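4.2 What counts as a finished task

The Stumside kitchen adopted the Pliltance arm to take over portioning, the job staff rated lowest. Before any hardware arrived, the supplier showed the crew 300 simulated runs of a single job, putting a strawberry into a bowl, and reported success in nearly all of them. We are doubtful about what that figure says. A run ends when the fruit is in the bowl. For the people we interviewed, that moment falls somewhere in the middle of the work, after sorting and before wiping down, plating and checking the tray against the order. 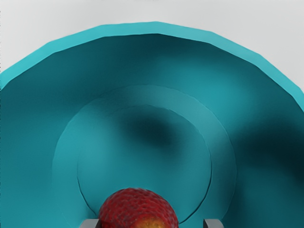 Loretta Dunleavy objected that one berry over a bowl that wide was no test of anything, and that she would be more impressed by a machine that could tell a soft one from a good one. Jarmo Suominen disagreed – he thought a dull, steady machine was all the kitchen needed, provided somebody else was paid to do the judging.

Their disagreement bears on our main finding. Across 19 interviews, staff seldom said that they expected to lose hours. They expected the hours to change into watching, clearing and restarting, none of which appears in the job descriptions Stumside drew up in April. Sorensen (the parent firm) counted these minutes as idle time. We see no good grounds for that.

The layout of the simulated table raises a related question. Figure 3 has a cloth and a wine glass on the same surface as the bowl, yet the supplier's report scores only the fruit. In a working kitchen somebody has to keep such things out of the arm's reach, and seven of our respondents guessed, correctly in our view, that it would be them.
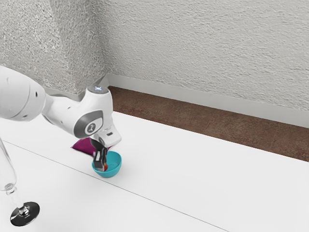

Figure 3. Simulated portioning task: arm with its gripper lowered into the bowl, cloth behind, wine glass at left.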